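Subject: Re: folding episodes, how varied is varied enough?
From: Tyra Aasen
To: the cloth-handling list

Hi all,

Great thread, and I've been itching to answer it! We've been collecting two-handed folding on beds with the hand-held grippers, and the knitwear part of the Vollmont set is finally taking shape.

> We have 300 towel folds from Gasell, all on the same
> table, and the policy falls apart on anything soft.
> Do we need more of the same, or different stuff?
> And do you record in real homes or build a corner
> for it? 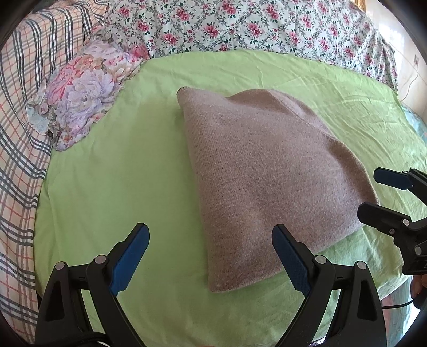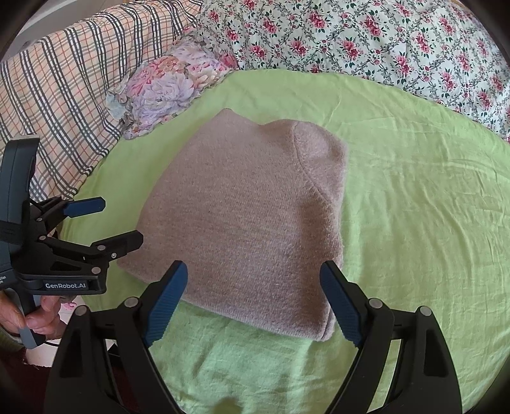
Different stuff, please, and as early as you can get it. Our first model was trained on 300 towel folds too, and it was lovely on towels and hopeless on a cardigan. Then we added 29 knitwear episodes and it started going for sensible places to grasp, which made my whole month. Knits are hard in a good way: a fuzzy beige piece folded on a wrinkled light green sheet has soft borders everywhere, and the sheet has creases of its own that the model has to learn to leave alone. I used to smooth the bedding between takes. I've stopped, and I now leave floral pillows and plaid blankets wherever they happen to be.

As for homes or a corner, we do both - the corner for practice, bedrooms for everything we keep. Hoàng has a script that lines up the left and right recordings and throws out any episode where they drift apart. It needs a cleanup before I can share it, probably in March.

One thing I'd love opinions on: do you keep the episodes where the operator fumbles a grasp and goes back for it? Unow trains on them and I'm tempted to try the same with 2 versions of our set, one with the fumbles and one without.

Tyra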